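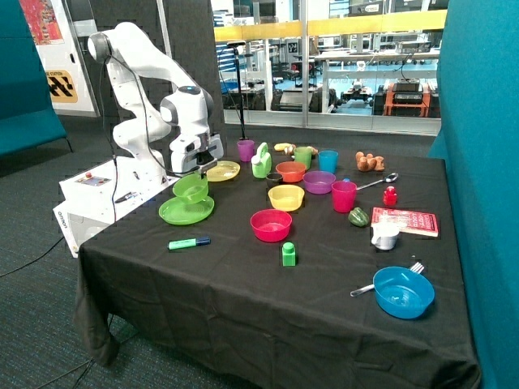 # Brirnen Tabletop Object Kit, second edition

**Price paid:** $146, plus shipping
**Bought from:** Rathore
**Used for:** pick-and-place work with a single tabletop arm
**Reviewed:** Nov 10, 2024

When we planned this year's equipment budget at Zudardale, the arm, the table and the partitions each got a line of their own. The things the arm would pick up were under "misc." with $200 next to them. That had to cover tableware, play food, small household items and a cloth for the table. I bought the Brirnen kit because it fit under that number and arrived as one invoice.

We had used the kit since October when I wrote this.

## What you get

The bulk of it is plastic tableware in plain, strong colors: bowls, cups and plates. There is also a bag of play food and a few toys, a watering can among them. Metal flatware is not included, and neither is anything with print on it. Our spoon and fork came out of the kitchen drawer, and the book and the highlighter came off a desk.

The bowls are the best part. They are different enough in color that you can write "put the orange bowl on the yellow plate" in a task sheet and two people will set up the same thing. The rims are smooth and a parallel gripper can take them from above without much fuss. A bowl set down on its plate a little off center will usually settle by itself, so small placement errors don't end the run.

The plates are harder. They lie low, and on a bare tabletop the fingers tend to scrape before they get under the rim. A cloth gives a bit and that helps. Ours is black and hangs well over the sides, which also cuts down on glare from the overhead lights. Budget for it separately, and buy it bigger than the table.

## What I didn't like

The play food is uneven. The banana is fine. Some of the smaller pieces are hard to tell apart, even by hand, and I wouldn't build a task around them. For anything with an irregular shape we went to the grocery store. Ginger is cheap and holds up for a while, and a bell pepper is a good test of how hard you are squeezing.

The cups are light. A slow arm brushing one with a finger will tip it over. A few washers taped inside the base fix this, but then the weight on the spec sheet is wrong and you should note that somewhere.

Brirnen doesn't sell single replacement pieces. If you lose one green cup you buy another kit or live without it. Mikkel Arnardóttir, who does our purchasing, asked Rathore about this and was told that spares are "under consideration." The answer was the same when she asked again a few weeks later.

## Compared with the Lillel set

The other one on our list was the Lillel set, which costs $80 and has fewer pieces. The colors are softer, and the blue and purple looked too close together under our lights when we borrowed one for a day. It packs into a lidded box, though, and the Brirnen kit comes in plastic bags that tear. If you only need stacking and nesting, get the Lillel and keep the difference.

## For your own budget

- Give objects their own line. Ours will have one next year.
- Order 2 kits if the arm runs every day. Things crack, and things get borrowed for lunch.
- Leave some money for real groceries and flatware.
- Add a storage bin with a lid.
- Check the opening of your gripper against the cup diameter before ordering. The larger cups were a tight fit for the fingers we had on first.

I would buy the kit again at this price. At the full $200 I would go with the Lillel and fill in the gaps from a discount store – the time spent shopping would still cost us something, but the box is better.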